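Rosimetti gravity-feed can rack, three lanes, tabletop model

Bought in February, reviewed June 2025

I run the snack counter at a small sports hall in Evasville, and for a long time our cold drinks lived in the cardboard trays they came in. People took from the front, we refilled from the front, and the cans at the back got old. I wanted something that fed cans forward by itself, and I did not want to pay for a full glass-door cooler with shelving built for it. The Rosimetti was one of two racks I looked at. The other was a plastic one from Wieczorek, which was cheaper but only came in a single fixed width.

## What you get

The rack arrives flat in one box with a bag of screws and a hex key. The channels are aluminum and come cut to length. You bolt them to two crosspieces, fit the end stop, then clip the wire guides on last. The instructions are one folded sheet with drawings and almost no words. Step 4 shows the crosspiece the wrong way around, and if you follow it the rack leans backward. Afiq Kwok, who works the counter with me, spotted this before I did. Put the longer feet at the back and it comes out right.

Assembly took me 80 minutes, including taking it apart once. A second one would go faster.

## Slope and feed

Slope is the main thing to get right. The rear feet adjust, and the default setting is too shallow for full 12-ounce cans. They would start to slide and then stop halfway. I raised the back by four turns on each foot and the cans began to move on their own when the front one was lifted out. Go much past that and they hit the stop hard enough to worry me.

Dust matters more than I expected. After a couple of weeks the cans got sluggish again, and wiping the channels with a damp cloth fixed it. I do this every time I restock now. Don't use furniture polish. I tried it on one lane and those cans came down far too fast.

Tall slim cans are less steady. They feed, but they can tip if you pull the front one out at an angle. Short fat cans do not fit between the guides at all. Small plastic bottles work if they have a flat base, and most of the ones we sell don't.

## Build

The metal parts are good. Nothing has bent, and the bolts have stayed tight since I went over them a second time in the first week. The wire guides are the weak point. They are thin and the clips holding them are stiff, so it is easy to put a slight bow in a wire while fitting it. One of mine has a kink near the end. It still does its job, but a replacement pair would have been welcome in the bag.

The feet are hard plastic and slide on a smooth table. I put rubber pads under all of them. That should have been in the box too.

## Loading it

Cans go in at the high end and run down to the stop, one kind to a lane. We keep the same order all the time so that regulars can reach without looking, and I carry the stock over in a deep tray with handles, which saves trips to the storeroom.
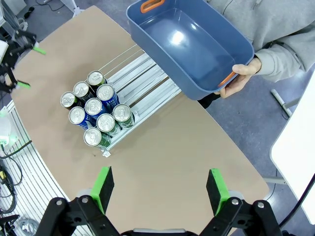 Keeping one drink per lane is the best habit to get into with this rack. With blue labels down the middle and dark green in the next lane over, you can tell what's what even from above, when the silver lids are most of what you see. Three cans to a lane is a light load, fine for a quiet morning. On game days we fill it further back, and that is when the wire guides start to earn their place.

Slamet Yusof, who looks after the bigger counter at the Loltton hall, keeps his rack inside a refrigerator. He says it feeds more slowly in there and he had to add another turn to the rear feet. Mine sits out on the table and we chill the drinks beforehand, so I can't say much on that.

## Would I buy it again

Yes, with the rubber pads ordered at the same time. We have sold 347 cans off it since I started writing them down, and I have not had to throw out an expired one in that stretch. For a counter that moves more than 100 cans a day I would get two, or look at a proper cooler.

Four out of five. The missing point is for the wire guides and the drawing in step 4 — I wrote to Rosimetti about the drawing and have not had a reply yet.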